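Print this page | E-mail this page
Posted in May by Irfan Hidayat, Section Secretary
2 comments | 8 shares

Minutes of the Cadwaladr Section, Awards and Recognition Meeting

Present: Eirini Manolakis (chair), Satish Menon, Chandrasekhar Achari, Muthu Devadiga, Irfan Hidayat (minutes). Two student members listened in by phone for the first half and then, sensibly, stopped.

The chair opened the meeting at 6:10 p.m., ten minutes after the time on the agenda and five minutes before the time Satish had in his calendar. He arrived to find item 1 already decided and asked that his surprise be recorded. It is.

1. Minutes of the last meeting

Approved with one correction. Chandrasekhar did not "threaten to resign over the font." He offered to resign over the font. The font has been changed back.

2. Outstanding Engineer award: where we stand

Eirini reported that nominations are open and that the section has received two. One is complete. The other consists of a name, a job title, and the sentence "You all know what she has done," which may well be true but leaves the judges with little to score.

Muthu asked whether we could write to the nominator for more. Eirini has written. The reply said, in full, "See above."

There was some talk about why the numbers are low. The section mailing list has 145 names on it. Satish believes a good share of those people have moved away, retired, or set up a filter for anything with "reminder" in the subject line. He admitted to having such a filter himself and was asked to take it off before the next reminder goes out.

Agreed: the deadline will be extended to the end of June. The word "final" will be left out of the notice. It was in the last two notices and neither one was.

3. The nomination form

This took longer than the awards did. The form now runs to eight pages, two of which ask for the nominee's employment history in slightly different words. Page 5 still asks for a fax number. Chandrasekhar, who drew up the original, said that page 5 had served us well. He was asked when, and said he would look into it.

Muthu had brought a shorter draft. It fits on two sides of paper and asks for a summary of the work, its effect on other people, and the names of two references who are willing to answer the phone. Irfan liked it. Satish liked it but wanted a box for patents. Chandrasekhar wanted a box for service to the section. Eirini wanted everyone to stop adding boxes, since (her count) we were back up to page 4.

Motion (Devadiga, seconded Menon): adopt the short form for this year, with the patents box, and review it after the dinner. Carried, four in favor, Chandrasekhar abstaining with a long look.

4. Who is eligible

A member has asked whether a team can be nominated. The rules say "an individual." They also say, two paragraphs down, "he, she, or they as the case may be," which three of us read as good grammar and one of us reads as permission. Eirini will draft a clearer sentence. Until then a team may put forward one of its own, and we wish them luck choosing.

On self-nominations, the rules say nothing. Satish said people ought to be able to put their own names in, as the quiet ones never get nominated otherwise. Chandrasekhar said that in his experience the quiet ones would not be the people filling in the form. Both points were thought to be correct. No change was made.

Irfan raised the matter of past winners. There is nothing to stop a person from winning twice, and one past winner has mentioned this to him more than once. Agreed: a five-year gap between awards. Irfan is to break the news and has asked for company.

5. Judging

We need three judges from outside the section. Anar has offered one of its senior engineers. Mastedix has offered two, on the understanding that neither will be asked to travel or read anything over a weekend. Eirini will accept all three and keep the Mastedix people to the short form, which should about cover it.

Judges will score on technical merit, benefit to the public, and help given to younger engineers. Muthu asked that the last of these carry the same weight as the first — last year it was worth a tenth of the total, and the comments at the dinner were pointed.

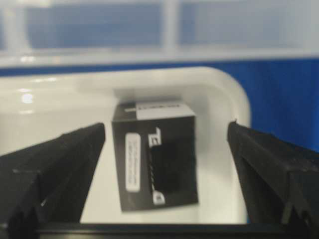

Satish Menon disagreed, saying that if mentoring counts the same as technical work then the judges will need something firmer to go on than a letter saying the nominee is "very approachable." He would accept a quarter of the total. Muthu said a third. They settled on thirty percent after a discussion that the secretary did not attempt to follow.

6. The dinner

The upstairs room at the Pledov is booked for October. Last year's complaints were read out: the soup, the microphone, the length of the speeches, and the length of the introduction to the speeches. The chair noted that two of these are within our power.

Agreed: the winner may speak for eight minutes. Everyone else may speak for two. Chandrasekhar asked if that included the person introducing the winner, that being him. It does.

The budget for the evening is $2,525, the same as last year. Irfan pointed out that the Pledov's prices are not the same as last year. Options were to raise the ticket price, drop the dessert, or find a sponsor. Dropping the dessert was put to a vote and got none. Eirini will ask Anar and Mastedix in turn, starting with whichever answers its e-mail.

7. The plaque

The engraver has been asked to confirm all spellings in writing before cutting anything. We will not go over the reasons again. The corrected plaque from last time has been delivered to the winner, who was gracious about it and says she is keeping both.

8. Any other business

Muthu suggested a short item on each nominee for the section newsletter. The idea was warmly received until it came to who would write them. Muthu will write them.

Satish asked if we could meet by phone next time. Eirini said we could, and that he would then be expected to be on time.

Actions

Eirini: eligibility wording; judges; sponsor letters.
Satish: e-mail filter; clean up the mailing list.
Chandrasekhar: shorten his introduction; report back on the fax number.
Muthu: final copy of the short form; nominee items for the newsletter.
Irfan: deadline notice; the past winner.

The meeting closed at 8:25 p.m. The next one will be in June at the same place, at 6:00, or 6:15 for those with Satish's calendar.

Minutes taken by Irfan Hidayat. Corrections to the secretary, please, and one at a time.

2 comments | Print | E-mail to a colleague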